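Section 7. Faults During the Two-Arm Lock Routine

Applies to Emine two-arm cells with the shared front rail. For single-arm cells, see Section 5.

7.1 Typical fault

Code 345 (lateral force at key tip) is raised when the key meets the face of the padlock instead of the keyway. The cell stops both arms and holds grip force. If the operator clears the code and resumes without checking alignment, the controller repeats the same approach from the same stored pose. At the Zerkville site this was done four times in one shift and ended with a bent key and a torn fingertip pad.

CAUTION: Do not reach between the arms to free the key while code 345 is active. Grip force is still applied and an arm may drop when the brakes release. Use the E-stop first.

7.2 Securing the cell

1. Press the E-stop on the cell controller. Wait for the drive LED on the controller to go out.
2. Do not rely on the green light at the wrist. It shows logic power only and can stay lit with the drives off.
3. Open the access panel and hang the lockout tag.
4. Check that each purple cable has slack along its full length. A cable pulled tight across a joint can produce code 345 with no contact at the key.
5. Note the position of the box on the table before moving anything.
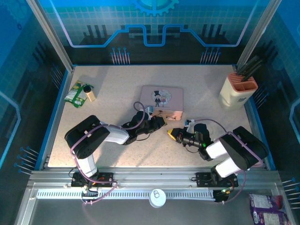 Figure 7-1. Both arms over the table, box at center.

NOTE: Loose items may stay on the table if they are outside the taught path. If an item has been moved since the path was taught, remove it or teach the path again.

7.3 Returning to the start pose

1. Close the panel, remove the tag and reset the E-stop.
2. Select MANUAL. Speed is limited to 40 mm/s in this mode.
3. Support the key by hand only if the controller shows DRIVES OFF. Otherwise let it fall to the table.
4. Open the right gripper, then the left. Never open both with one command.
5. Raise each arm clear of the box before any sideways move. 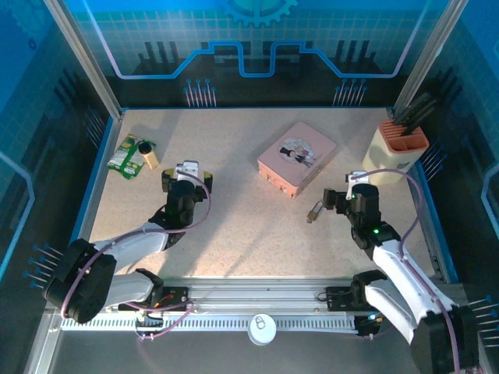 6. Run HOME CHECK on each arm. A joint that reports an offset greater than the limit on its calibration sheet must be recalibrated before the next step.
7. Inspect the fingertip pads for tears or a loose fit on the finger base. Replace damaged pads as a pair (part 924, Bachmann).

If HOME CHECK fails twice on the same joint, stop and contact service. Do not raise the offset limit to get past the check.

7.4 Verifying key alignment

1. Grip the padlock body with one arm. The keyhole must face the second gripper and must not be covered by a fingertip.
2. Grip the key in the second gripper with the blade exposed.
3. Jog the key toward the keyhole and stop short of contact.
4. Compare the blade angle with the axis of the lock cylinder. Correct at the wrist, never by pushing on the padlock.
5. Store the pose and run one insertion in MANUAL. 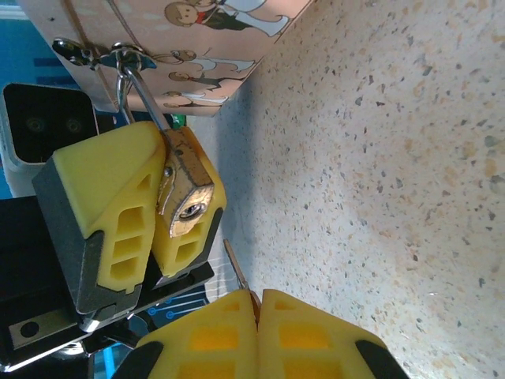

Figure 7-3. Key held below the padlock, tip angled toward the keyhole.

CAUTION: If code 345 returns on the first insertion, do not increase the force threshold. The factory value is 59 percent. Above this value the key can bend before the stop is triggered.

7.5 Reporting

Save the event log before power is cycled, as the buffer is erased at shutdown. Send the log and the stored pose file to Ettore Greco, Service, Pula office. Include the fault code, the arm that reported it and the number of restarts attempted. Damaged keys should be kept and sent with the report.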